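Table Care Assistant (part time) at Brinska Furniture Workshop

Brinska is a small workshop that repairs and finishes tables. Most of our work is for families and for cafes, and a part of it is for Ruggiero, the restaurant on the other side of our street, which sends us its dining tables when the tops have become tired. We are looking for one person who will join us for the table tops only. The legs and frames are done by other people in the team.

The position is part time, four days in the week, with a contract of 8 months at first. If both sides are happy we would like to continue after that. The start is in May.

What you will do

You will receive the tables when they come in, write down their condition on our intake sheet, and clean the tops before any other work begins. After some weeks you will also sand by hand, apply oil, and polish between the coats. Light wood is the largest part of what we get, and light wood is less forgiving than many people think. A scratch across the grain can be seen from the other end of the room, and a cloth that was used on a dark table before will leave its color in the pores. For this reason we keep separate cloths and separate sanding blocks for the pale tops, and we ask everybody to respect this, also on a busy day.

You will learn to look at a surface from a low angle, with the light coming from the side. Dirceu Paiva, our finisher, will teach you this in the first weeks. He does not speak very much while he is working, but he answers every question, and he prefers that you ask before you touch the wood and not after.

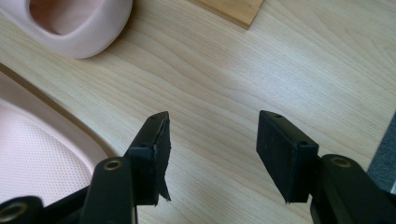 The grain decides the direction of the hand. When it runs diagonally over the top, as it sometimes does, you follow it diagonally, even if your arm would like to go straight along the edge. We work with long, calm movements and light pressure. A person who likes to finish fast will probably not enjoy this job, and we prefer to say it now.

You will also help with the delivery on two afternoons in the week. The tables are wrapped in blankets and carried by two people. The van is driven by Ultan Noonan, so you do not need to have a driving license, but you must be able to lift your side of a table and walk down a staircase with it.

What we are looking for

Experience with wood is welcome but it is not a condition. Our last two colleagues in this position came from a bakery and from a library, and both of them became very good. More important for us is that you notice small things: a rough place under the finger, a ring from a glass, a corner where the old oil has gone. You should be able to stand for most of the day and to work with fine dust, with a mask that we give you. If you have an allergy to nuts, please speak with us before you apply, as one of the oils in the workshop contains walnut.

You should read and write English well enough for the intake sheet and for short messages to customers. It does not have to be perfect - mine is not perfect either, as you can see in this text. In the workshop you will hear also Portuguese and Korean, and a lot of radio.

What we offer

A regular salary every month, according to the hours in the contract. We will tell you the exact amount in the first phone call, so you do not have to wait for the last interview to learn it. We pay for work shoes, apron and gloves. There is a kitchen where we eat together at noon, and the workshop closes for two weeks in the summer. You may use the benches for your own projects on Friday after work, if one of the others is present and the machines stay switched off.

If you come by bicycle, it can stay inside.

How the selection goes

Please send us a short letter and a list of your previous jobs. We do not need a photo of you, and no certificates at this stage. In the letter, tell us about one object that you have repaired or cleaned or kept in good condition for a long time. It can be a pan, a pair of shoes, a chair, anything. Half a page is enough.

We will answer every letter, also when the answer is no. The persons who fit best will be invited for a trial morning of 90 minutes, for which we pay. You will clean one top and oil a small test board together with Dirceu, and after that there is coffee and time for your questions. Bring clothes that may get stains. Long hair should be tied, and rings and watches are left in the locker, as they can mark the wood.

Letters are accepted until Monday, December 28, 2020. You can bring yours to the workshop in an envelope or send it through the contact form on this page, with the words "table tops" in the subject line. Questions about the contract and the hours go to Jin-sol Maeng in the office. She is there in the mornings. Questions about the work itself you can ask to Dirceu, but please write to him and do not call - he does not hear the phone when he is sanding.

The entrance is through the yard, second door, with the green bell.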